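Tedden-recetas, léeme

Última actualización: 26 feb 2024

Recetas caseras pasadas a texto, una por fila. Salen de los cuadernos de Flanstead y de las hojas sueltas de Grirkstead. Total: 2,232 recetas. Todo en español, menos los títulos que venían en otro idioma y se quedaron asi.

Archivos
recetas.csv: lo principal
ingredientes.csv: una línea por ingrediente, se une por id_receta
dudosas.csv: 104 recetas con letra ilegible o cantidades raras. No usar sin mirar antes

Campos: id_receta, titulo, origen, raciones, minutos, pasos. Si no hay minutos, vacío. Ojo, vacío no es cero.

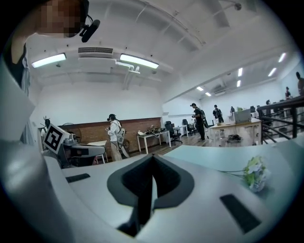
Medidas: todo en gramos y mililitros. Las tazas y los "puñados" se dejan tal cual en la columna nota, convertirlos era un lío. Temperatura del horno siempre en grados C.

Problemas conocidos
- duplicados en postres, sobre todo flan y arroz con leche
- tildes rotas en el lote de diciembre, abrir en UTF-8
- pasos cortados a 400 caracteres en la version vieja, ya arreglado en esta
- faltan 60 recetas de pescado, pendientes de transcirbir

Para limpiar los títulos se usó el script nijs (carpeta /nijs). Va lento pero va. Correrlo antes de unir las tablas, no después.

Licencia: uso libre citando Tedden. Errores, abrir un aviso con el id_receta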